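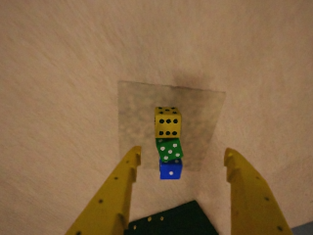
Short thread on why your average wait at a bus stop is longer than half the timetable gap. It comes up every time Hayes council posts its service numbers. 1/

---

Take a route with a bus every 12 minutes. Turn up at a random moment and, if the spacing is perfect, your mean wait is six minutes. Most people stop there. 2/

---

Real spacing isn't even. Say the gaps alternate between 2 minutes and 22. The average gap is still 12, so the operator's report looks the same. 3/

---

You're far more likely to arrive during the long gap, as it takes up 22 of every 24 minutes. Mean wait: (2² + 22²) / (2 × 24) = 488 / 48, or 10.2 minutes. 4/

---

General form: mean wait = E[H²] / 2E[H], where H is the gap between buses. Variance goes straight into the rider's wait. 5/

---

If the gaps are exponential, mean wait equals the full 12 minutes, however long ago the last bus left. Same memoryless property as rolling for a six. 6/

---

Maeve Flanagan asked whether this applies to the Wornora line, where buses run every 90 minutes on weekends. Mostly no. People check the timetable and don't arrive at random – the formula needs random arrivals. 7/

---

It does apply on the Buver corridor at 8 am, where hardly anyone looks anything up. Holding early buses at the interchange would cut the variance without adding a vehicle to the fleet. 8/

---

Spreadsheet with the Friday gaps is going up tonight. Column D is in seconds. 9/9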